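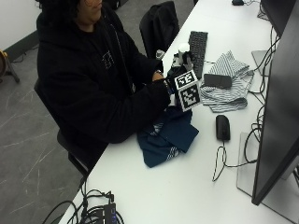
From: Philomena Ankrah
To: werinum-list
Subject: Re: Losen open day, was it worth the bus fare?

Primo, since you asked, and since you had a dentist and I had a free afternoon, you get the long version. Answers are mixed in with your questions further down. Anyone who only wants the verdict can have it now: yes, go if they do another one, eat first, and don't expect a robot to do your laundry before you retire.

First the general picture, because your questions skip the part I liked best.

Losen has the second floor of the old envelope works, up the stairs with the bad railing. I had pictured something with yellow cages and a safety briefing. What they have is desks. White desks, black chairs, monitors, more cable than I have ever seen outside the back of my own television. If you walked in without a name badge you would think you had come about your car insurance. Then you notice that the person at the desk is holding a plastic thing with a patterned cube stuck on the front and is using it, with great seriousness, to move a piece of clothing.

They call the plastic thing a Gurkix. It's a gripper you hold in your hands. You do the chore with it, slowly, and the system keeps track of where it went and when it opened and closed. Later they feed that to the software, and the software tries to get an arm to do the same. The arm was in the next room. I'll get to the arm.

Giang Bạch ran the tour and Ngân Bạch ran the sign-up sheet (sister and brother, and they have clearly been asked which is the older one too many times, so I didn't). Giang is good at this. She talks the way you'd want a mechanic to talk. When she doesn't know she says so and moves on, and she let us interrupt.

Now yours.

On Tuesday, Primo Cirillo wrote:
> Sorry to miss it. A few things I would have asked, in case somebody
> went and took notes. Assunta says she was there but that her notes
> consist of a drawing of a sleeve.

I've seen the drawing. It's a good sleeve.

> 1. What is the cube for? I've seen pictures of these handheld rigs
> and they all look like somebody glued a crossword to them.

It's so a camera can tell where the gripper is and which way it's pointing. Each face has its own black and white square pattern, and if the camera can see one or more of them clearly it can work out the rest. If it can't, it loses you. So the first thing you learn is to stop covering the cube with your wrist, and the second thing you learn is that you have been covering the cube with your wrist for the last minute. Giang stopped me twice. She stopped Assunta once, which Assunta has mentioned to me since.

I asked about glare, knowing you would. She said yes, shiny printing was a mistake they made early and they went to matte. I also asked what happens when the cube gets dirty and she said they wipe it. I don't know what I was hoping for.

> 2. Do they let visitors hold one, or is it behind glass like the
> good silver?

They let us hold one. Each of us got a turn at a desk with a pile of clothes, and the job was to get one garment flat and then fold it any way we liked so long as we could repeat it. It's lighter than it looks. The hard part is that you have only one pinch to work with. At home I fold a T-shirt with ten fingers, a forearm and sometimes my chin. With the Gurkix you get the pinch, and that's your whole body as far as the shirt is concerned. You pull a corner and the rest of the thing comes along behind it like a dog that doesn't want to leave the park.

Sports stuff is the worst. It's slippery, it has stripes in places that make you think you've found an edge when you've found the middle, and it doesn't hold a crease. Dish towels are a vacation. I did three towels and felt like a professional, then was handed a pair of track pants and put back in my place.

> 3. How much of this do they need before the arm learns anything?
> The newsletter said "hundreds" and I'd like a number with a nail
> through it.

Ngân gave me numbers and I wrote them on my hand, so treat them with the respect that deserves. For the folding set they had 488 recordings as of that morning. Of those, 357 passed their check. The others were thrown out, mostly for the wrist problem, a few for people stopping halfway to answer the phone. They won't start training on a new kind of garment until they have 200 good ones for it, so you can see why they like dish towels as well.

I did the subtraction in the car and felt better about my own afternoon. I'm fairly sure I'm in the other pile.

> 4. Did the arm work? Be straight with me. I've been to a lot of
> demonstrations and at all of them it worked "this morning."

It had worked this morning.

To be fair to them, it worked after lunch too, in its way. The run I saw, the arm picked up a towel, laid it down, thought about it for long enough that a man behind me coughed, and folded it in half. Very neatly. Then it went for the second fold and took hold of the table. It wanted that table. Giang reached over and hit the stop with no expression at all, like someone switching off a bathroom fan, and said that the table was the same color as the towel and they were aware of it.

They ran it seven times while I was in the room. I'm not going to give you a score, because Assunta and I disagree about what counts as a fold. She says if it came out smaller than it went in, that's a fold. By that rule my laundry hamper is a robot.

What I did think was impressive, and would have missed if I hadn't had a turn myself, is that it smooths the cloth before it starts. There's a little sideways stroke, across the front, twice. I asked who had programmed that. Nobody did, as such; several of the people recording have the habit and it picked it up from them. There's apparently one gentleman on the morning shift who taps the towel when he's done, and they had to ask him to quit it.

> 5. What's Tăng? It's on the flyer in large letters and then never
> mentioned again.

Tăng is the software that plays the recordings back and tells you whether to keep them. That's the screen you look at after your turn. You see a line showing where your hand went, and mine looked like a seismograph in a bad week. It goes gray wherever the cube was hidden. If there's too much gray, out you go. They put it on the flyer because they're proud of it, and I think they should be, but it's not much to look at from the back of a group.

They're asking whether clubs like ours would want a copy to try with our own printed cubes. I said I'd put it to the list. Consider it put. We'd need a camera that stays still, which rules out the one on Primo's broom handle.

> 6. Snacks?

Pretzels. One bowl, at the far end, past the arm. Draw your own conclusions about how that affects the flow of traffic.

> Also if anyone found out what they pay people to sit there and fold
> all day, my nephew is looking for something and he has steady hands.
> Primo

I asked, on behalf of the nephew. Ngân said they take people on for half days only, since after that everyone's folding goes downhill and the software learns the downhill part. She wouldn't give a wage in front of the group, which I respect. He should write to her and say he came through the list. Steady hands are fine, but what they want to hear is that he can do the same dull thing the same way over and over and not get creative around eleven o'clock. You know him better than I do.

Two practical things for the rest of you. Parking is behind the building and the lot fills up early; I ended up by the tire place and walked. And the door says to ring, but the bell doesn't do anything. Go in.

They're thinking of another open day in February, with drawers and cabinet doors in place of clothes. Giang would like a head count before she orders more chairs. Reply to me off list, please, and not to everybody, as happened with the soldering evening.

Assunta has my umbrella.

Philomena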